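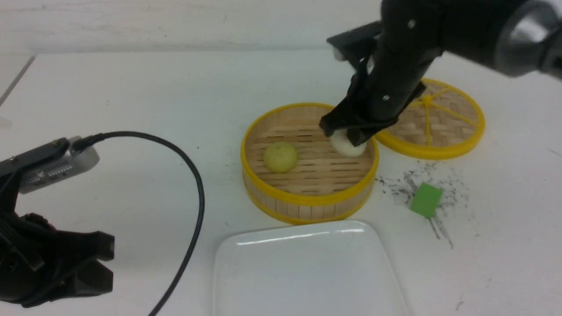

Open steamer with a bun and a dumpling, lid set down behind, empty plate in front.

Bamboo steamer FAQ

Workcombe Kitchen Supply. Last gone over July 2019. Same questions keep coming in so they live here now. If yours is missing, the email is at the bottom.

Do I need to wash it before first use?
Yes. Warm water, no soap, quick scrub. Then steam it empty for ten minutes or so. New bamboo smells like a hay barn. Goes away.

Why no soap?
Bamboo drinks it up and gives it back to your dumplings. Hot water and a brush will do. Really greasy? Baking soda paste, rinse twice, dry.

Can it go in the dishwasher?
No. Please no. The bands come loose and the floor strips warp. We can't replace one killed that way.

What size pan?
Pan a little wider than the basket if you're using a wok, so the basket sits on the sloping sides above the water. For a straight pot, same width or get the steel ring (item 755). Ring sits on the pot, basket sits on the ring. Measure the pot across the top, inside edge. People measure the bottom and then we get returns.

How much water?
Enough to last, not enough to touch. Water should stay under the floor of the basket even at a hard boil. Check it halfway. Top up from a kettle, cold water stalls everything.

My buns stick. What am I doing wrong?
Probably nothing under them. Cut squares of parchment, one per bun, or use cabbage leaves. Napa is best, iceberg works. The slats need some gaps left open so steam can come up, so don't carpet the whole floor with one solid sheet. Perforated rounds are item 63 if you hate cutting.

Gayan Pramanik (our weekend demo cook) brushes the floor with a bit of oil and skips paper. Works for him. Floor gets sticky after a few months though.

How many buns fit?
Depends on the bun. Leave two fingers between them and the same from the wall. They puff. If they touch they tear when you pull them apart, and the torn side goes gummy. Better to do two rounds.

Can I steam different kinds together?
Sure, if the times are close. Put the slower ones in first and add the rest later. Smooth plain ones and pleated ones in one basket is fine, helps you remember which filling is which. Fish with anything sweet, no.

How do I get them out without wrecking them?
Heat off, wait two minutes, lid off away from your face. Then pinch low and on the sides, not the top knot, pleats pull right off. Lift straight up. Tongs with flat ends are ok if you're gentle. Have the plate right up against the basket so it's a short trip.

What kind of plate?
Anything flat with a bit of an edge. Glazed ceramic lets go of a sticky bottom better than wood. Warm the plate first if people are slow getting to the table, a cold one makes the undersides wet.

Where do I put the lid?
Flat on the counter next to the basket, or on a towel. It drips. Keep a sponge handy for that and for the ring the basket leaves.

The top of the lid is woven and steam comes through. Is it defective?
No, that's how it's suposed to work. Steam goes out through the weave so water doesn't rain back down on the dough. Metal lids do rain. Don't cover the weave with foil.

Can I stack them?
Yes, two high with no trouble. Three if your burner is strong. Swap top and bottom halfway. One lid on the very top, that's all you need. Extra baskets sold without lid, item 1329.

There are dark spots on mine. Mold?
Could be. Brown on the outside bottom edge is usually scorch, from running dry or from flame licking up the side of the pot. Harmless. Black or gray and fuzzy is mold. Light mold: scrub with vinegar, steam empty, dry in the sun. Mold deep in the weave: throw it out, sorry.

How do I dry and store it?
Apart. Lid off, basket on its side, air all round, a full day. Then open shelf. Not a plastic bag, not the cabinet over the dishwasher. Elaine Furtado on our order desk hangs hers on a nail and it's been almost ten years.

A band came loose. Covered?
Within a year, yes, if it hasn't been in the dishwasher (we can tell). Send a photo of the loose end. Don't glue it, glue and steam don't mix.

Do you ship to Canada?
Not right now. Looking at it for October.

Can I use it for things that aren't buns?
Vegetables, rice cakes, leftover rice in a bowl, fish on a small plate set inside. Reheating old bread too, a minute or two and it's soft again. Anything runny needs a dish under it or it goes through the slats and into your water.

Microwave?
No. It dries out and can scorch, and some baskets have wire in them.

Still stuck? Email the order desk with your item number and pot size. Pot size measured across the top!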